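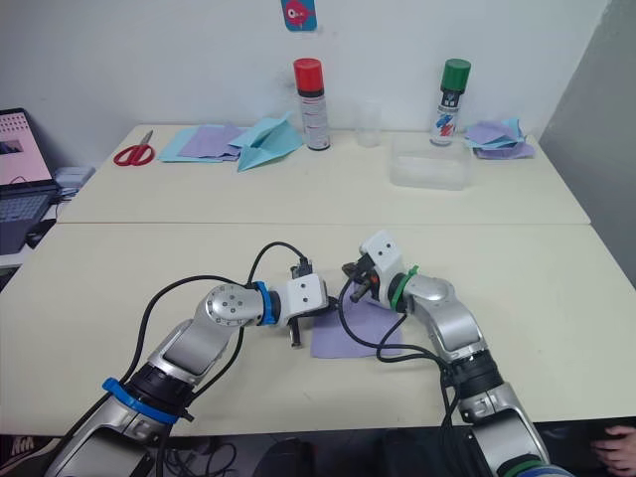 Will Brellby paper go through a home inkjet printer?
It will, one sheet at a time from the rear feed, smooth side toward the nozzles. Give the ink a minute before you stack anything on it.

Brellby Colored Text Paper, 200-sheet pack
Sold by Grilten Paper Supply
In stock

I've been selling this paper for longer than I've had a website to sell it on, and it's still the one I take home. It's a 60 lb text sheet, letter size, colored all the way through, so when you tear it or fold it hard you don't get that white line down the crease. If you make cards or little envelopes you know exactly the white line I mean, and you probably hate it as much as I do!

Brellby comes out of the Worico mill, which also makes the heavier Lawal card stock I carry (the colors are meant to match, and most of them do, but see my grumbling further down). I order it by the carton, 3000 sheets at a go, and break it down into packs here in the back of the shop. Each pack is wrapped in plain kraft with a board on either side. I got fed up with bent corners in the mail a long time ago and the boards fixed it.

What I use it for

Mostly envelopes. A letter-size sheet makes one nice square envelope with a strip left over, and the strip is a good width for a bookmark or a belly band. It's thin enough to fold in thirds and still tuck into a standard mailing envelope, and it takes a glue stick without rippling as long as you go easy. Liquid glue is another story. I've had decent luck with a very thin line of it along the flap and a heavy book on top overnight, but I wouldn't brush it across a whole sheet.

For origami it's good and a bit stubborn. Boxes, boats, stars, anything with a dozen folds or so, lovely. Once you get into the complicated insects with all those layers piled up in the legs, you want something thinner, and I'd rather tell you that now than have you send it back. You'll need to trim it square too. I don't sell it square, I've asked the mill, and they've said no twice.

It scores nicely with a bone folder. Work with the grain on your main fold if you can. The grain runs the long way on every color.

Colors

Butter, brick, moss, slate, lavender, oat and a white that's a touch on the warm side. Lavender outsells everything else put together in the spring, and I usually run low by the end of February, so wedding people, please order early (I know you've got a spreadsheet, put me on it). 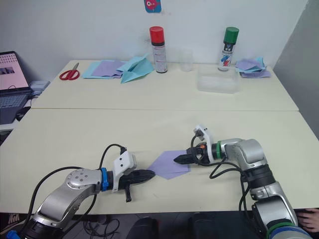
A lavender sheet, laid flat.

Now the grumbling. Brellby slate and Lawal slate are not the same slate. The paper leans blue and the card leans gray. Side by side in daylight you'll see it, and if you're mounting one on the other it might bug you. Moss and brick are spot on. Butter is close enough that I stopped worrying about it. If you need to be sure, get the swatch set first. It has a strip of each color in both weights, and you get the price of it back on your next order.

Pens and inks

Fountain pen folks, I've tried a good many inks on the oat and the warm white. Fine and medium nibs behave. Broad nibs feather a little, and a really wet one will show through on the back. Gel pens are great on everything, and white gel on the brick looks fantastic. Colored pencil goes down fine but there isn't much tooth, so don't expect to build up a lot of layers. Laser printers are no trouble at all. Rubber stamps work well with pigment pads, less well with the cheap dye ones.

Storing it

Flat, in the dark, inside the wrapper if you can stand to leave it there. The lavender and the butter will fade if you leave them on a sunny windowsill. Ask me about my window display.

Size and weight

Sheet: 8.5 x 11 inches
Weight: 60 lb text
Pack: 200 sheets, one color
Grain: long
Matching card: Lawal, sold separately

Shipping and returns

Orders go out 2 days a week, Monday and Thursday. Unopened packs can come back within a month. If a pack shows up damaged, send me a note with your order number and I'll replace it, no need to mail the bad one back. Use it for scrap!

Page last updated September 14, 2025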